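From: Padmavathi Nambiar
To: Kitchen and Table list
Date: 07/04/2023
Re: mug tree, and the tabletop under it

Hervé Masson wrote:
> Does anybody still use a metal mug tree? I'm torn between
> the Rondum and a row of hooks. Also, what do you put on
> pale wood so it doesn't spot?

Hi Hervé and all,

I'm firmly on the side of the tree! Mine is the tall silver kind, one thin pole with a star-shaped top and little hooks all the way around, and a round base that shines like crazy (fingerprints, be warned). I like it near the middle of the table, so the hooks can be reached from any side, with the wooden-handled things lying flat next to it.

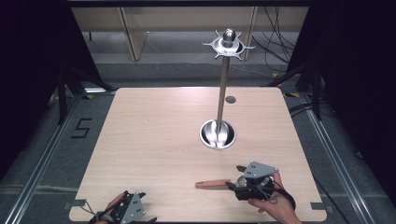 Hervé did write back to me off list that his worry is tipping, and that his old one from Ridel went over whenever the mugs were all on one side. Fair enough! I load mine across from each other, two at a time, heavy ones first.

As for the wood, I've been through a can of the Drellex oil since February and I'm happy with it. Thin coat, wait 15 minutes, wipe it all off, and go with the grain. If you have a darker smudgy patch, try a very light sanding before you oil. I skipped that once and regretted it.

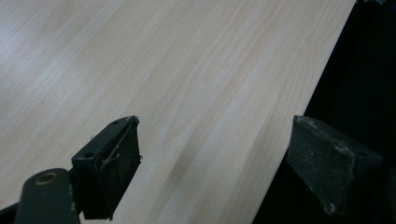 Pale wood with the grain running lengthwise, darker patch near the lower middle.

Does anyone know if D'Souza still sells the small cans?

Padma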